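Wrist camera only: where do you cut the approach phase?

Board: Manipulation / Data and Training

brukska_lab
Original post, November

Collecting pick-and-place demonstrations by teleoperation, two baskets, mixed objects. 200 episodes so far, target is 600. The policy gets wrist images and joint states, nothing else. Before I go further I want opinions on trimming. Wrist views from the set:

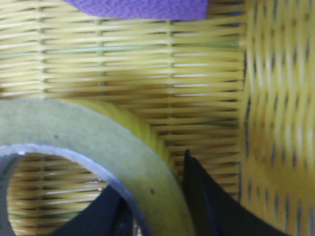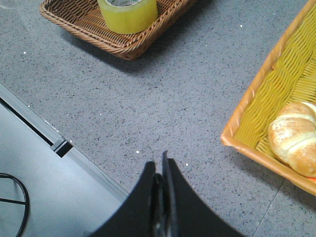
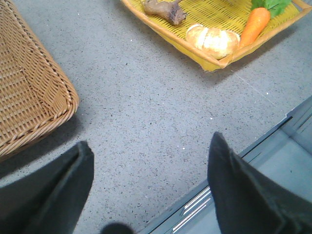

1. What I have now

Every episode starts at a home pose and runs until the fingers open over the target basket and retract. I keep all of it, including hesitation. Segment labels are approach, close, carry, release. Approach takes up more than half of a typical episode and most of those images are speckled gray surface with a basket at one side.

2. The question

Do you cut approach down, subsample it, or leave it alone? My first training run hovers between the baskets and does not commit to either one.

Simusen_user
Subsample. Keep every third image in approach and everything from just before close onward. Your loss is dominated by easy steps where the correct action is "continue." We did this on our bin set and the hovering went away.

espiritu77
Disagree. Hovering is usually ambiguity in the demonstrations. Look at the second picture: fingers together over open surface, tape in one basket, bread in the other. What tells the policy which one to go for? If the operator chose freely, you recorded both answers for nearly the same input and the policy averages them. Dropping images does not change that.

brukska_lab
Operator chose freely, yes. There is a text instruction in the log for each episode but I am not conditioning on it yet.

espiritu77
Then condition on it before you touch the trimming.

kettle_offset
Seconded. Also check how specific the instructions are. "Put the food in the other basket" is no use with the third view, where there is a root, a bread roll and a carrot in the yellow one. Name the object and the destination in every string.

Simusen_user
Fine, but both problems can exist. I would still subsample. Storage and training time alone justify it.

wununura
The first picture worries me more than the approach. At that range the basket side wall is a blur and the tape is partly out of view. One finger overlaps the hole and the other is by the outer edge, so I read it as a grasp across the wall of the roll. Is that the grasp you want in every tape episode? If some operators go across the full diameter you have another split in the data, and the wrist camera may not see enough of the roll to tell the two apart.

brukska_lab
Across the wall is the intended grasp. The full diameter is wider than I want to open inside a basket. I have not checked whether all the episodes follow that. We have 2 operators and only one of them read the collection notes.

wununura
Check it. Add a grasp type column and filter on it. I would also keep the last second before close at full rate whatever you decide about approach. Those images carry most of the finger-to-edge alignment.

kettle_offset
Vary the basket placement too, if you are not doing so. With a fixed layout the policy can memorize joint angles and ignore the camera.

brukska_lab
Baskets get moved every few episodes, by hand, no schedule. I can randomize it properly for the remaining 400.

espiritu77
Do that, and hold out some layouts for evaluation. Split by layout, since splitting by episode leaks.

brukska_lab
Plan: rewrite the instruction strings, add the grasp column, retrain on the existing episodes with conditioning and no trimming. Then one run with approach subsampled by 3, same seed. Will post both curves.

Simusen_user
Run more than one seed. At 200 episodes the spread between seeds can be bigger than the effect you are testing.

brukska_lab
OK, three seeds each. It will take longer.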